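Stidstead Psalm Walk

The Stidstead Psalm Walk is a yearly religious procession held in June between the parish church at Stidstead and the chapel at Flendstead, a distance of 11 miles. Walkers sing or speak psalms at a series of stopping places along the way, most of them gates, bridges and field corners. It is one of the liveliest surviving customs of its kind, and the singing can be wonderfully loud.

Origins

The earliest mention of the walk is in a parish account book of 1652, which records a payment for bread and ale "to them that went psalming". The entry gives no route and no reason for the walk. Later writers linked it with the older custom of beating the bounds, in which a parish walked its own borders and prayed for the crops, though the Psalm Walk crosses the boundary and carries on well beyond it.

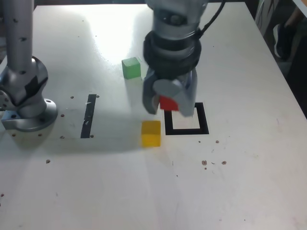
Why does the walk end at Flendstead?

The chapel there once had no minister of its own, and the people of Stidstead went over each summer to hold a service with them. The shared service is still the last event of the day.

Route

Walkers leave Stidstead at seven in the morning and follow the lane down to the River Erix, crossing by the footbridge. The path then climbs through pasture to Ebrahimi Farm, where breakfast is served in the yard. There are 36 stopping places in all, known locally as "stands". Some are only a few hundred yards apart, while the stretch over the top of the hill has none at all and is walked in silence.
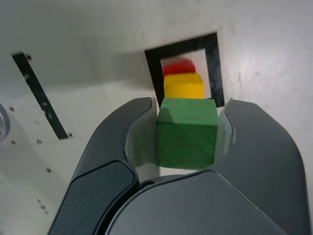
The silence is broken at the first gate on the far side, and it is a glorious moment — everyone comes in together on Psalm 121, usually in at least two keys. From there the way is mostly downhill, with a long rest under the limes before the final lane.

Psalms and music

No single list of psalms has ever been fixed. Psalms 23, 100 and 121 are always used, and the rest are chosen by the walkers themselves in the weeks beforehand. Until the nineteenth century they were "lined out", with a leader calling each line and the company singing it back. The practice was brought back for the first five stands and is hugely popular with children, who take turns at calling.

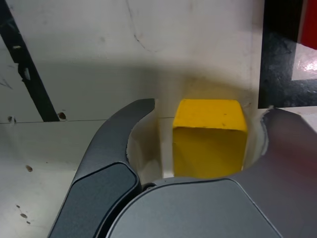 Yellow block on a white surface, between two gripper fingers.

Instruments are not carried, apart from a small handbell rung on arrival at each stand. The bell now in use replaced an older one that was lost in the Erix during a flood year.

Attendance

Numbers were low for much of the twentieth century, and in some years only the clergy and a few families made the full journey. Interest grew again once walkers from other churches were invited.
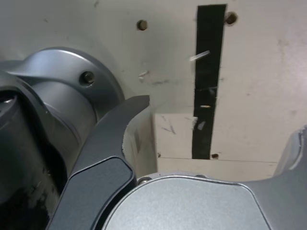 The largest company on record was 891, so many that the front of the procession had reached the farm before the back had crossed the footbridge. People of any faith or none may join, and many do only the last part, meeting the others at the limes.

See also: Beating the bounds; Lining out; Metrical psalter; Rogationtide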